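4.2 What the demonstrations contain, and what they leave out

Most reports on learned manipulation give the size of the training set early and say little more about it. We think this is backwards. A count of episodes tells a reader how long people sat at the controls. It does not tell them how many different situations the policy has met, and in our experience the two numbers drift apart very quickly.

The Dallitz set holds 459 demonstrations of one task: pick up a plate from the table and place it in a wire rack. Two operators recorded all of them. Each operator was told to vary the starting position of the plate between episodes, and both believed they had done so. When we plotted the starting positions afterwards, the points bunched into a small patch of the table that both operators found comfortable to reach. Neither had noticed. The written instructions had asked for "varied placement," a phrase that we now regard as close to useless.

We had expected the approach to the plate to be the easy part and the insertion to be the hard part. The logs say otherwise. A shallow plate lying flat on a table offers a gripper very little to hold, and a small error at the rim decides what the rest of the episode looks like. Operators learned this within a few tries and began to favor the side of the plate nearest the rack, with the fingers coming down steeply over the lip (Figure 3). That choice is sensible for a person who wants to finish the episode. For a learner it is a hidden rule, and nothing in the task description mentions it.

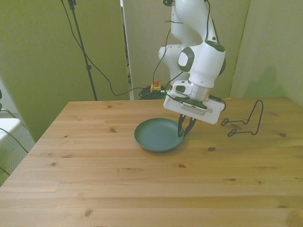

Figure 3. Gripper open at the right-hand rim of the plate, with the empty wire rack to its right.

Of the episodes in the set, 61 include a second attempt at the grasp. The usual practice, which we followed in an earlier release under the name Trultatari, is to delete such episodes as noisy. Ristić's guidelines for annotators recommend the same. We kept them this time and would argue that they are among the most useful episodes we have, for they are the only place where the learner can see what a person does after missing. A set made up entirely of clean successes teaches a policy to behave well as long as it is already behaving well.

That said, we do not want to oversell the point. The repeated attempts were not planned, they are not spread evenly over the table, and one operator produced far more of them than the other. Any gain we report from keeping them in Section 5 may owe something to that operator's style. We have no clean way to separate the two effects with the data at hand - a third operator would help, and we did not have one.

It is tempting to answer these worries with volume. The Dolar collection offers 3,100 episodes of similar tabletop tasks, and we did train on a mixture of both sets. The mixture improved the motion toward the plate and did nothing we could measure for the grasp itself. Our reading is that large general sets supply the movements that are alike across tasks, and that rim grasps on flat dishware are simply not among them. Others may read the same result as a sign that we mixed the sets badly. We cannot rule that out.

A last concern is the background. A fixed viewpoint makes for tidy recordings, and it also lets a network lean on whatever stays put: the seams between the planks, a knot in the wood, the edge of a wall panel. We did not test for this directly. Until someone does, success rates measured at the same table where the examples were gathered should be read as an upper bound, ours included.

Related items

Kneath, F. Starting positions in teleoperated tabletop data
Notes on keeping failed grasps in the Trultatari release
Dallitz set: operator instructions, revised
Mixing small and large demonstration sets: results with Dolar
Supplement to Section 5: success by operator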